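Gripper work moves into the spare bedroom at Stetance

July 26, 2023

I've been writing about warehouse robots for a while now, so when Stetance told me its newest job involves picking up small things at home, I was curious. The company used to run a packing floor for Grarko jewelry kits - beads, chains, clasps, that kind of stuff. Part of that sorting is going to robot arms built by Stellton, and somebody has to show the arms how fingers should close on a tiny, slippery part.

That somebody is the packing crew. Staff who want to can sign out a hand-held gripper, take it home and record themselves picking things up and putting them down, over and over. Each person is asked for 800 short recordings a month, and the pay is the same hourly rate they had on the floor.
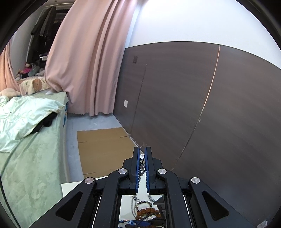 Posted by the Nguyen-Tran Workplace Blog editor

A shiny little metal piece between two blue pads, with a bed on one side and a flattened box on the floor - that's a work site now! I tried the gripper myself at the Stetance office and dropped pretty much everything for the first hour. My wrist was sore the next day, too, and the packers I talked to said theirs were the same until they learned to rest between runs.

What they like is obvious enough: no commute, and you pick your hours. What they miss is the company. One packer told me she used to chat all shift and now she talks to the radio. Another wanted to know what happens once the arms have seen enough, and I asked Stetance that too. The answer was that 3 packing lines will stay staffed by people and 2 will switch over, starting in September, with retraining for anyone who wants it. I'd like to see that in writing, and so would the crew. The company says a letter to staff is on its way.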